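## 4. Cleaning and care of the table top

This section is for all Zirnum tables with a stained wood top. If your table has a glass top, go to section 5. The article number is on a paper label under the top, near the leg. For the stained tops it ends in 1231.

### 4.1 Before the first use

The top leaves our workshop in Dindent with a thin coat of hard oil. The oil is dry when you receive the table, but it continues to harden for some days after.

1. Remove the protective paper. Pull slowly and keep your hand low.
2. Wipe the whole top with a soft dry cloth, in the direction of the grain.
3. Leave the table uncovered for 16 hours. Do not put a tablecloth on it during this time.
4. Check that all leg bolts are tight (see section 2, step 6).

**Note:** A light smell of oil is normal in the first week. Open a window.

### 4.2 Daily cleaning

1. Take away crumbs and dust with a dry cloth or a soft brush.
2. Make a second cloth damp with lukewarm water and squeeze it well. If it drips, squeeze again.
3. Wipe the top, then the front edge, then the underside of the edge. Fingers leave grease there and many people forget it.
4. Dry immediately with a clean cloth.

For sticky marks you may add a few drops of mild dish soap to the water. Wipe one more time with plain water afterwards.

**Caution:** Do not use glass cleaner, bleach, alcohol, or any product with a scouring powder. They remove the oil and leave a pale area which can be repaired only by oiling the full top.

**Caution:** Never pour a cleaning product directly on the wood. Put it on the cloth first.

### 4.3 Small scratches

Try a small place on the underside before you work on the top.

1. Clean and dry the area.
2. Rub very lightly along the scratch with 1000 grit paper. Always follow the grain – never make circles.
3. Remove the dust with a dry cloth.
4. If you want a smoother touch, repeat with 3000 grit paper.
5. Put a little Bhatia hard oil on a cotton cloth and rub it in. Take off the rest after ten minutes.
6. Wait until the next day before you use this part of the table.

Deep scratches, where you see lighter wood, need stain before the oil. Please order the stain pen in the same tone as your table.

**Caution:** Cloths with oil on them can start to burn by themselves. Put them in water after use, or spread them flat outdoors to dry. Do not throw them folded in the trash.

### 4.4 Oiling the full top

We recommend this once a year. May is a good month in most homes, when the heating is off and the windows can stay open. A table beside a sunny window may need it two times a year. Use steps 1, 5 and 6 from 4.3 for the full surface, and work with thin coats. One thick coat stays sticky and must be washed off with the Cluvent remover.

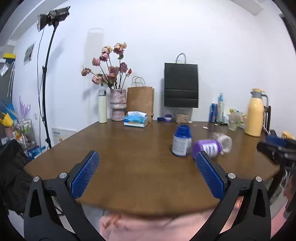
Can I put a hot cup directly on the top?

Please use a coaster or a thick cloth under anything hot. Heat goes through the oil and can make a white ring, and a ring that is still there after two days needs the treatment from 4.3.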